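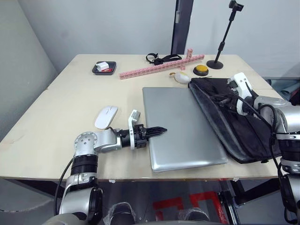

Marin Vlachou: The spray will hold for a season on a bag that gets carried daily. After that you are washing and recoating, and most people skip the washing. Old residue under a new coat is the usual cause of failure.

tarn_edge: Disagree on the season. I used Hiranis spray on a twill laptop bag in October and water was soaking in at the strap anchors within 10 days. The panels were fine. Abrasion is the limit, so the calendar tells you very little.

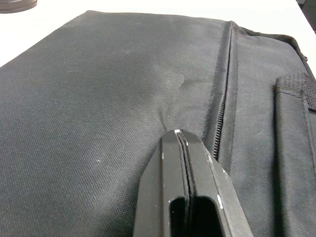 Dark gray twill, top panel.

Llinos Rees: Which coat weight? The Hiranis can is 200 ml and covers two bags at most. If you stretched it over four, the anchors got almost nothing. Callov wash-in is more even, but it also treats the lining, and then the lining holds sweat and dries slowly.

tarn_edge: One can, one bag. It wasn't thin. The anchors rub on my coat.
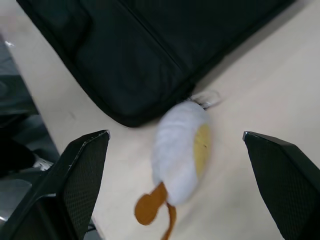 Re: Heat setting

Marin Vlachou: Did you heat it? Wash-in products usually want a tumble on low. A bag with foam panels can't go in a dryer, so I use a hair dryer held about 10 cm off and keep it moving. Check the label first, as some sprays are air-cure only.

gusset90: I would leave the heat out of it. Foam glue lets go well before the face fabric shows any damage. Put the effort into the seams: Georgiev seam sealer, inside only, 2 thin coats, overnight between them. Twill sheds water well enough when the seams are closed.

Llinos Rees: Seams yes, but the fabric still wets out and gains weight. 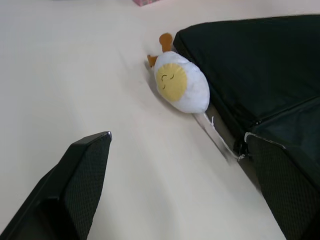

Colorfastness should be tested before any of this. Wet a white cotton rag, press it on a hidden part of the bag for ten minutes and look for gray. Repeat with the product. Dark bags can bleed, and whatever hangs against them takes the dye. A fried egg plush like mine, white with a pale yellow yolk, would show it at once, so charms come off until the bag is fully dry.

tarn_edge: Rag test was clean. Ordering the Georgiev. Still not heating it.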